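About Vastton

Vastton is a small company which teaches robot arms to handle ordinary things. We began with 2 people and one rented table, and now we are 36. Our customers are warehouses, laundries and repair shops, and most of them come to us with the same request: they have many different objects in one container, and they need them taken out one after another.

Our founders, Ivana Cáceres and Georges Semaan, met when both were working on packing lines. They wanted a company where a customer can stand next to the machine and ask anything. For this reason the open day is a part of our year, the same as the budget or the summer holiday.

What you see on an open day

We do not prepare a show with music and lights. Visitors come in small groups and look at the work which we do on that day. A common task is the mixed basket. Hard and soft things lie together in it: balls, plastic bottles, small toys, a can, washcloths. Rizwan Durrani explains the task, and then the group is free to come near the table and stay as long as it likes.

Cloth is the part that visitors ask about most. A ball has one shape, but a washcloth has a new shape each time it is put down, and it can hide other objects below it. Our gripper has two parallel fingers, so it must find a fold and pinch it.
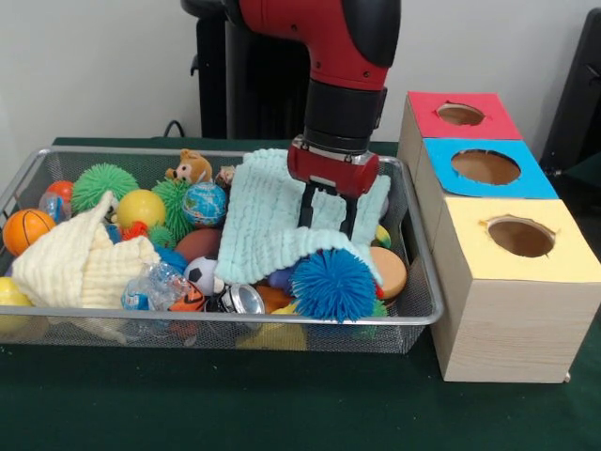 Etornam Akolgo wrote to us after the visit that he had expected speed, and what stayed with him was how much there is to decide before the fingers close. He also asked if the same arm could sort the clothes of his children. We answered that we would like to try, but socks are still difficult for us.

The next demonstration

Our spring open day is on March 19, 2021, and the second one will be in August. Each day has 4 groups, in the morning and after lunch. The visit is free, but please write to us before, so that we can put your name in a group. Children are welcome together with an adult. If you would like to bring an object from your own work, tell us its size and weight in your message - we cannot accept glass or anything sharp.

Schools can ask for a separate visit. Ionuț Bogdan answers these letters himself and will suggest a day which is good for the class. Coffee and tea are in the kitchen next to the entrance.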